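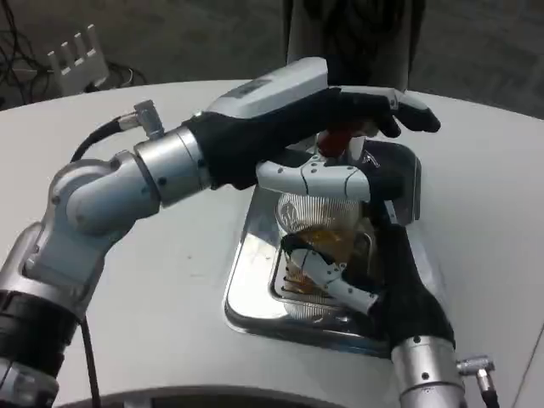
Clear plastic cup, steel tray.

About Cloda

Cloda publishes short comic fiction, mostly nonsense, from a rented room in Trokdale. We put out one story every Tuesday and a printed collection when we can afford the paper.

We have read a lot of "about us" pages from magazines like ours. They say the magazine is a home for bold voices. We doubt that a website can be a home for anything, and most of the bold voices we get sent sound a lot like each other. So we'll stick to what we do.

Last year 717 stories came in and we ran 30. A talking animal is fine if it has something to say. A made-up country is fine too, though we get suspicious when it needs a map. What we turn down most is the story that is strange for a page and then explains itself - the dream, the coma, the author waking up at the desk. We have yet to see the coma work, and we have stopped expecting it to.

Our longest running series is Gaete, set in a town where the mayor is elected by weight. It was supposed to last four episodes. Readers keep asking for more, and we keep wondering if they mean it. The printed Gaete is 305 pages and there are still copies left.

We don't run contests or charge reading fees. We once shared a prize with Grelberg, a bigger magazine than us, and the 541 entries taught us mainly that people write worse when there is money at the end of it. Grelberg disagrees and still runs theirs.

Payment is small and goes out when the story does. Edits are light, and you can argue with them. Some writers have argued well enough to change our minds, but don't count on it with a title.

Send one story at a time, under 3,000 words, in the body of the email. Skip the cover letter if you like. We read those last, and a list of awards has never made a joke funnier.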